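Gudance Word Lists

Version 2
Maintained by the Damgaard reading group, Morau

Summary

Gudance is a set of plain-text word lists for people who write household instructions: how to bleed a radiator, descale a kettle, store paint over winter. It holds 133 source leaflets, split into sentences, with one tag per sentence. The leaflets were written for the Ballotitz tenants' handbook and are used with the housing office's permission.

Contents

leaflets/ has one text file per leaflet, UTF-8, one sentence per line.
tags.csv gives the leaflet number, line number and tag.
terms.txt lists household words with their preferred spelling.
old/ keeps the version 1 files. Line numbers there do not match the current ones.

Tags

There are 5 tags: step, warning, reason, tool, other. A sentence that gives a step and a warning together is tagged warning. Headings are tagged other.

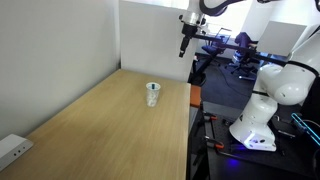
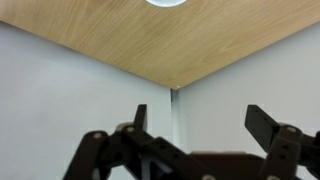 Spelling and wording

American spelling is used in all files. The handbook used both "faucet" and "tap", and we changed every case to "faucet" except in "tap water". Numbers are left as printed. Temperatures are in Fahrenheit only; the Celsius values in brackets were removed in version 2, as many had been rounded wrongly.

How the tags were made

Two readers tagged each leaflet separately. Where they disagreed, a third reader picked the final tag. Most disagreements were between reason and other. Around 60 sentences were too garbled in the scans to read and have been left out. Their line numbers are skipped in tags.csv.

Known problems

Leaflets on gas appliances are missing. The one on storm windows appears twice with small changes, and both copies were kept. Some tool sentences name parts that are no longer sold.

Use

Free to use and change for any purpose. Please mention Gudance and the version number. The lists should not be used as safety advice, since the leaflets are old and have not been checked against current codes.

Changes

Corrections go in a file called fixes.txt, one per line, with the leaflet number first. We read them in July and again in the winter.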